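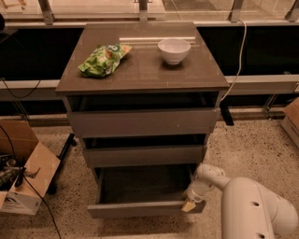 Drawer practice with the arm: top and middle open a little, bottom one out the farthest.

Workshop > Tips > Robot Arms at Home

December 10, 2023 | by Noémie Perrin

We use cookies to remember your settings. By reading on you accept this. OK | Settings

I've been building up a little drawer-opening setup in the shared workshop at Rusdale, and people keep asking me what I'd do differently, so I'm writing it all down before I forget half of it! Most of these tips are really furniture tips. The arm does what you tell it. The drawers are the part that will drive you up the wall.

Pick a dull finish if you get the choice. A glossy top throws the ceiling lights straight back at the camera as a pale streak, and my first tracking script (I called it Fultuvlow, don't ask) was convinced that streak was the edge of the cabinet. I lost a whole evening to it. Moving one lamp fixed most of it, and a sheet of tracing paper taped over the lamp fixed the rest.

No handles? No problem, mostly. If the drawer front has a top edge you can get at, have the finger pad come down on that edge near one end and work from there. Pulling from one end does make a cheap drawer twist in its runners, so go slow and keep checking the far side. Henrik Fröhlich swears by pulling dead center and he may be right for wide drawers, but our center was where the front flexed the most.

Wax the runners. A plain white candle rubbed along both sides, then open and close the drawer by hand 50 times to work it in. Kenza does hers with dry soap, and that's fine too, although it gets gummy when the weather turns damp (our April was awful for this).

Start with the bottom drawer. I know, everyone wants to start at the top where it's easy to see. But the low one is where the arm has to reach down and the wrist runs out of room, and if you set your base position for the top drawer you'll end up moving everything later. I moved mine 4 times. Learn from me!

Put soft pads on the fingers – the kind sold for chair legs will do in a pinch, cut down with scissors. Bare plastic slides right off a painted front. Change them when they go shiny.

Leave everyday stuff on top. A crumpled snack bag and a small white bowl are my regulars. A bag changes shape every time you touch it, and a bowl is easy to knock with an elbow joint, so you find out pretty fast if your path is too low.

Cables, cables, cables. I still have one trailing over the floor and I still mean to deal with it. What works is a loop with some slack in it and then tape every foot or so down to the wall. Never run one where a drawer comes out.

Keep the tools in open cardboard boxes beside the job. I bought a lovely lidded case and went straight back to cardboard, flaps out, so I can grab a wrench with my eyes on the arm.

And log your runs, even if it's only pencil marks on the side of a box. I'm at 1,814 pulls now and the pads were the thing that wore out first, somewhere before the 500 mark. Next up is the door hinge, once Inès gives me back the small drill.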